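Girby-Bad: Greifer- und Kameravergleich im Badezimmer
Datenkarte, Stand 17. Juni 2023

Kurz gesagt

Girby-Bad ist unser Datensatz zu Greifarbeiten in einem kleinen, echten Badezimmer. Wir wollten wissen, wie weit man mit einem Parallelgreifer mit spitzen Fingern kommt, wenn ringsum Glas, Fliesen und glänzend weißes Plastik im Weg stehen. Die Antwort: viel weiter als gedacht! Der Datensatz enthält 3.106 Episoden, davon 2.000 mit vollständigen Labels. Der Rest hat bisher nur Zeitstempel und Aufgabenname.

Gepflegt wird das Ganze von Heikki Rissanen bei Makberg. Die Steuerung läuft über Kindent, die Auswertung über Lau.

Aufbau

Gegriffen wird zweiarmig, aufgezeichnet aus der Kopfansicht und aus der Nähe am Handgelenk. Die Kopfkamera liefert den Überblick, also Dusche, Toilette, Boden und beide Arme zugleich. Für die Planung ist das Gold wert, für die letzten Zentimeter vor dem Kontakt taugt es wenig.
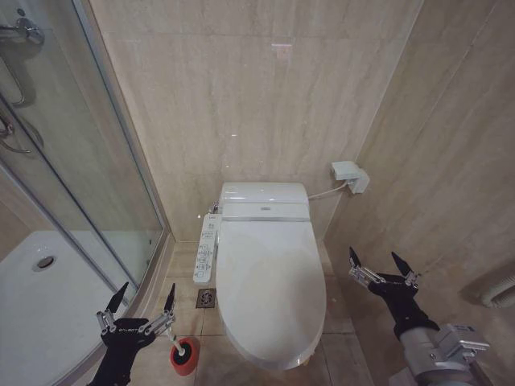 Kopfansicht mit beiden Greifern. Vorn liegt die Bürste mit dem roten Kopf auf dem Boden.

Die Bürste ist übrigens unser Lieblingsobjekt. Kurzer Griff, runder Kopf, und auf den Fliesen rollt sie gern weg, wenn ein Finger zu früh aufsetzt. Wer einen neuen Controller ausprobieren will, sollte mit der Aufgabe buerste_aufnehmen anfangen. Man sieht nach wenigen Versuchen, ob die Annäherung sauber geregelt ist oder nur zufällig klappt.

Aufgaben

Es gibt 17 Aufgaben. Die meisten drehen sich um Deckel, Sitz, Bürste und Schleife, dazu kommen reine Anfahrten ohne Kontakt. Die Anfahrten wirken langweilig, sind für den Kameravergleich aber mit Abstand am nützlichsten — bitte nicht wegfiltern.

Handgelenkkamera

Hier wird es richtig spannend. Die Fingerspitzen sind immer im Bild, und damit hat man die Öffnungsweite praktisch geschenkt. Wir hatten Sorge, dass die silbernen Gelenke zu viel verdecken. In der Auswertung war davon kaum etwas zu merken, solange der Greifer gerade auf das Ziel zeigt. Bei schräger Anfahrt schiebt sich das Gestänge vor die Kante, die man gerade greifen will, und die Schätzung wird unruhig.
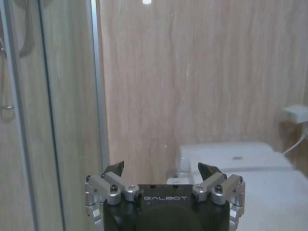 Handgelenkansicht bei offenem Greifer, links das Duschglas, rechts Spülkasten und Deckel.

Das Glas bleibt der schwierigste Teil. Die Tiefenschätzung springt zwischen Scheibe und Wand dahinter hin und her, und der senkrechte Metallrahmen ist oft der einzige feste Anhaltspunkt. Kindent nutzt ihn inzwischen als Referenzlinie, was seit Februar erstaunlich stabil läuft. Wer ein eigenes Verfahren hat, das ohne den Rahmen auskommt: unbedingt melden, wir sind sehr neugierig!

Deckel, Sitz und Schleife

Weiß auf Weiß ist für jede Kamera eine Zumutung. Deckel und Sitzring unterscheiden sich fast nur durch die Schatten an der Kante. Das goldorange Band am Sitzring gibt dem Detektor endlich einen Punkt, an dem er sich festhalten kann, und ist zugleich ein schönes Greifziel für spitze Finger.
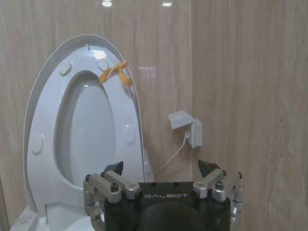

Für die Aufgabe schleife_ziehen gilt ein Versuch als gelungen, wenn der Knoten aufgeht und das Band zwischen den Fingern bleibt. Reißt der Greifer nur an einer Schlaufe, steht im Label "teilweise". Diese Fälle haben wir bewusst drin gelassen, sie sind beim Vergleich zweier Controller oft aufschlussreicher als die Treffer.

Dateien

episoden/ enthält je Episode einen Ordner mit Video, Gelenkwinkeln und Greiferöffnung.
labels.csv ordnet Episode, Aufgabe und Ergebnis zu.
kalibrierung/ enthält die Kameraparameter. Nach jedem Umbau wurde neu kalibriert, bitte immer die Datei mit der passenden Umbaunummer laden.
lau_auswertung/ enthält die Skripte für die Vergleichstabellen.

Bekannte Probleme

Bei 2 Aufgaben (deckel_schliessen und sitz_absenken) laufen die Zeitstempel der Handgelenkkamera leicht nach. Ein Korrekturskript liegt in lau_auswertung/, ist aber noch nicht in die Labels eingerechnet.

Deckenlicht spiegelt sich in Wand und Deckel. Einfache Helligkeitsschwellen fallen darauf herein.

Alle Aufnahmen stammen aus demselben Bad. Für Aussagen über andere Räume reicht das nicht — ein zweites Bad mit matten Wänden steht auf der Wunschliste ganz oben.

Mitmachen

Fehlerberichte bitte mit Episodennummer und Aufgabenname. Neue Greiferprofile nehmen wir gern auf, dazu brauchen wir die Fingergeometrie, die maximale Öffnung und ein paar Testläufe mit der Bürste. Fragen gehen an Heikki Rissanen.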